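4. The garment sorting project

4.1 Setting and participants

The third of our three case studies is the one we enjoyed most, and it is also the one that gave us the most trouble to write up, so we hope the reader will forgive us if this section is rather longer than the two before it. It follows a group of 20 students at Rillby, the smaller of the two colleges in the partnership, through a project that began in February and finished with an open afternoon for families on 28th August. The students came from two courses, one in engineering and one in textiles, and most of them had never worked with anybody from the other course before. We had hoped that the mixture would be good for both sides, and by and large it was, although it took longer to settle than we had planned for.

The task was easy to say and hard to do. The students were asked to teach a robot arm to pick up small items of clothing from a table and put them in a basket, using examples recorded by hand. Clothes were chosen by the students themselves, after a vote that the textiles group won comfortably. The engineering group had wanted to begin with wooden blocks, as the previous year's class had done, and several of them told us later that they still thought blocks would have been the sensible choice. We agree with them in a way. A block is the same shape every time it is put down, and a vest or a sock hardly ever is. But the textiles students argued that they already knew a good deal about how cloth behaves, and that it would be a shame to leave all of that at the door.

The project was run in the Holloway room, which is shared with an evening computing class and had to be put back in order at the end of each session. We mention this because it shaped the work more than we expected. Nothing could be left taped to a table overnight, and so each session opened with a stretch of setting up, in which the students laid out their paper, their basket and their clothes again from scratch. At first we counted this as lost time. By the end of the spring we had come to see that the small differences from one session to the next were doing the recordings some good, as we explain in Section 4.3.

4.2 Equipment and the recording routine

The students did not use the arm itself to collect their examples. They used a hand-held gripper with a camera fixed to it, put together from the Arkitz kit that both colleges had bought for the partnership, and they carried out the task with this tool just as they might with a pair of kitchen tongs. The kit is sold with printed fingers, and the Rillby group kept the standard ones for the whole project, although two pairs of students did draw up designs for softer tips, and one of these designs is being taken forward by next year's class.

Work was done in pairs. One student held the gripper and the other looked after the clothes, putting a garment down, calling out when it was ready, and writing a line in the log about how it had been left. The pairs changed over after every 6 recordings, a rule which the students made for themselves after complaints about tired wrists. Each recording was a single attempt at a single garment. The person holding the gripper was asked to approach at whatever speed felt comfortable, to close the fingers on the cloth, to lift, and to let go over the basket. If the attempt went wrong it was kept all the same and marked as a miss in the log, since the misses turned out to be some of the best material for discussion.

A word about the log, because we lean on it heavily in what follows. It was an ordinary ruled notebook, one for each pair, and we gave very little guidance on what should go in it. Some pairs wrote a few words a line and some wrote nearly a paragraph. The vocabulary in them is a delight. The textiles students brought in proper terms such as bias, selvedge and drape, while the engineering students invented their own – 'sausage' for anything long and rolled, 'pancake' for anything flat, 'nest' for a heap with a hollow in it – and within a few weeks both sets of words were being used by everyone. We have kept the students' own words wherever we quote from these notebooks.

By the close of the project the group had made 3289 recordings, of which 700 were set aside at the start of the summer for testing and not used in training. The choice of which to set aside was made by the students, who put a good deal of thought into it. Their first idea was to hold back the last sessions as a block. One pair objected that the later recordings were tidier than the early ones and that the test would then be a kind one, and after some argument it was agreed to draw from every session instead. We did not prompt this discussion, and we count it among the best moments of the year.

4.3 What the students learned about cloth

We asked every pair, at the midpoint and again at the end, to tell us which garments were hard to pick up and why. At the midpoint the answers were mostly about size and weight. Small things were hard because there was little to get hold of, and heavy things were hard because they slid out. By the end the answers had changed a great deal. Students spoke about where the stiff parts of a garment were, about whether there was a fold standing up from the table that a finger could get behind, and about what the rest of the garment would do once one end of it had left the paper.

Elastic came up again and again. Almost every notebook has something to say about garments with narrow elastic at the edges, and the opinions are far from settled. Some students found the elastic a help, as it gave the fingers something firm to close on and often held a loop clear of the rest of the cloth. Others found it a nuisance, because a garment picked up by its elastic alone would stretch and swing, and might miss the basket altogether. One notebook simply has the word 'boing' written beside a run of misses. A textiles student suggested that the best hold was one that took in the band and some of the soft fabric together, and this advice was copied into at least two other notebooks in different handwriting.

Figure 4 comes from the elastic-edged part of the collection, and shows a cream garment with tan bands as it lay on the paper between the gripper fingers, with the green woven basket at the left.
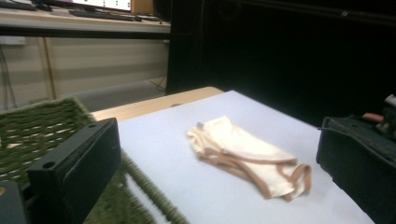 The paper was another matter on which the notebooks had a lot to say. The students had begun by working straight on the tables, and moved to laying a sheet down when one pair noticed how much easier it was to judge the outline of a garment against a plain surface. This led to a long and rather good-natured quarrel. The engineering students pointed out that a robot trained only on plain paper might be at a loss on a bare table, and the textiles students replied that they could not fairly be asked to describe a shape they could not make out. In the end most of the recordings were made on paper, and a smaller number without it, and the question of how much this mattered was left for the tests to decide.

It mattered less than anybody had guessed. What mattered more, as far as the students could tell, was the placing of the basket. In the early sessions it had been put down wherever there was space, and as the room had to be cleared each time, it was hardly ever in the same spot twice. Later on one pair began marking its place with a pencil cross, for neatness, and the arm trained on that pair's recordings alone would carry a sock very confidently to where the cross had been, whether there was a basket there or not. The students were delighted by this, and it did more to explain the value of varied examples than any of the lessons we had prepared.

4.4 Working together

We said at the beginning that the two courses took a while to settle, and it would be wrong of us to pass over that too quickly. In the first weeks the engineering students tended to hold the gripper and the textiles students tended to hold the clothes, even though the rule about changing over was meant to prevent exactly this. The rule was being kept on paper and not in spirit, with partners swapping for a recording or two and then quietly swapping back. We raised it with the group, perhaps a little clumsily, and for a session or so things were worse.

The change came from the notebooks. When the first batch of misses was read aloud, it was plain that the people laying out the garments had noticed things that the people holding the gripper had not, simply from where they were standing. After that, students began asking to swap. One engineering student told us that laying out a garment badly on purpose was 'the most difficult thing in the whole project', and several others said much the same in their final interviews. Left to themselves, people put clothes down neatly, or else they scrunch them up in the same way each time. The pairs got round this by dropping garments from different heights, by shaking them out first, and in one case by letting a visiting younger brother do it.

Staff from the Skeltow site, where the second case study was carried out, came over twice in the summer to watch. Their own students had worked with boxes and tins, and had reached reliable results much sooner. They remarked on how much talking there was in the Rillby sessions, and asked whether this was down to the clothes or to the students. We do not feel able to say. The two groups differed in age, in timetable and in how well they knew one another, and a fair comparison would need the same garments to be tried at Skeltow, which both colleges have now agreed to do in the coming year.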